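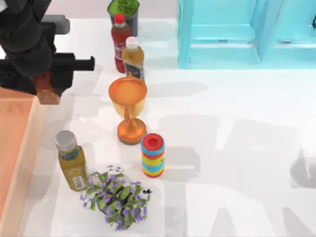
Orange tray, nothing in it. An aspiration.

A thread about household paperwork, because I've spent most of January doing mine and I don't see why I should be the only one to suffer.

Background: I have owned a box called IMPORTANT for nine years. It's moved house with me three times. On the last move the removal man asked if it was fragile and I said no, only me.

I opened it on the second evening of the year, full of leftover cheese and purpose. On top was the manual for a kettle. I don't have the kettle. I have never had that kettle.

Under the kettle manual: my degree certificate, folded in half, with a takeaway menu inside it. The takeaway closed some time ago. The degree's not doing much better.

My friend Florian Bouvier came round to help. Florian is one of those people who can tell you where his boiler certificate is without getting up. I'd always assumed this was boasting. He rang his own house to check and his daughter found it in under a minute.

His system is four piles: deal with, keep for ever, keep for a bit, bin. I asked what went in a pile for "feel bad about". He said that was what I'd been calling the box.

Bin went well for the first half hour. Envelopes with windows. Envelopes without windows. A leaflet from Judlow council about a change to bin collections, which went in the bin, and then had to come out again so I could see which day the bin was collected. It has changed twice since.

Then we hit the energy statements. In one of them they believed I'd used 3,276 units in a single quarter. I live in a one-bedroom flat and own one good jumper for a reason. I'd written "RING THEM!!" across it in green pen. Dear reader, I didn't ring them.

I rang them. I was in the queue for so long that I learnt the flute part. The man was lovely, looked it up, and told me it had been corrected by the next letter, which was also in the box, unopened, four inches further down.

This is the real trouble with not opening post. You carry the bad news round for years, and the good news is just sitting there underneath it in a nicer envelope.

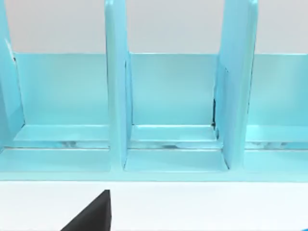
Anyway, keep for ever. I thought this would be the biggest pile and it's tiny. Birth certificate, the degree (now flattened under a dictionary), passport, the deed poll from when I got rid of the middle name. No, I'm not telling you the middle name.

Keep for a bit is where the arguments happen. Florian says bank statements can go after a few years. My mother, by phone, says you keep everything because of what happened to Uncle Ray. No one has ever told me what happened to Uncle Ray. I don't think he was even audited. I think he just moved to Wolholm.

Also in keep for a bit: a guarantee for a Brurnberg vacuum cleaner, valid for ten years provided you registered within 28 days. I found the registration card. It was stapled to the guarantee. It was filled in. It had a stamp on it.

The vacuum cleaner died in year two and I paid for a new one.

Let's talk about pensions! I've got one from a job I had for eleven months at a firm called Lacroix, who made trade show banners and were, I would say, about as well run as a wasp nest. I'd forgotten it existed. It's worth 1,012 pounds. I've already spent it in my head on a sofa I'm not allowed to buy until I'm nearly seventy, so I do hope they're still making it in mustard.

Several of you are going to tell me to scan it all. I did try that once. I scanned one gas bill and it's called scan0001 and it's upside down, and I couldn't tell you what machine it lives on. At least with the box I knew which cupboard to avoid.

Deal with. Deep breath. A parking fine (paid, I checked, twice). A dentist's reminder from a dentist who has retired. A letter saying I was owed a council tax refund of 361 pounds from a flat I left six years ago, and asking where to send it.

They'd sent that letter to the flat, the flat had sent it on to me, and I had put it carefully in IMPORTANT. I'd even drawn a star on it.

So I wrote to them, using a pen and everything. I've now had a reply asking for proof I lived there. Guess who has every scrap of proof you could ask for? Guess who'd put it out for recycling that morning?

I won't go into the bit where I was in the bin store in a dressing gown, except to say that Mrs next door was very decent about it and held the torch.

Found: one tenancy agreement, slightly teabagged.

Things people have now suggested to me, ranked by how cross they made me.

A label maker. I'd label things for one evening, including the cat, and then I'd lose it in a drawer marked DRAWER.

A "command centre" in the hallway. I saw one for up to 700 pounds, depending on how many hooks you feel you deserve. I've got a hallway the width of a person holding a coat.

"Just deal with each bit of post as it comes in." Thank you, that's very helpful, have you also tried just being taller?

What I've gone with instead is embarrassingly dull. Post gets opened standing up, with my shoes still on, before I'm allowed to sit. If it needs doing it goes on the kitchen table where I eat, so I've got to look at it over my toast. If it doesn't, it goes in a folder with the year on. One folder. No tabs, no colours.

It's been nearly three weeks. There are two letters on the table at the moment. One is from the council, about the teabag. The other's from my bank, asking if I'd like to go paperless, and they've enclosed a form.

Florian came by again to inspect. He looked at the folder for quite a long time and said, "It's a start," in the voice you'd use for a child's drawing of a horse.

I asked what he does with the kettle manuals. He keeps them in alphabetical order by maker. We had been getting on so well up to that point.

The box itself is flattened and behind the door. I've crossed out IMPORTANT. I can't quite put it out, mind you, it's a really good box, and I've got all these cables.

Quick update as people are asking: no, the refund hasn't come. They need the form again, with the date in capitals. I did point out that dates are mostly numbers. They're looking into it.

And my mum has read this and would like it known that Uncle Ray is very happy in Wolholm, and has kept all his receipts.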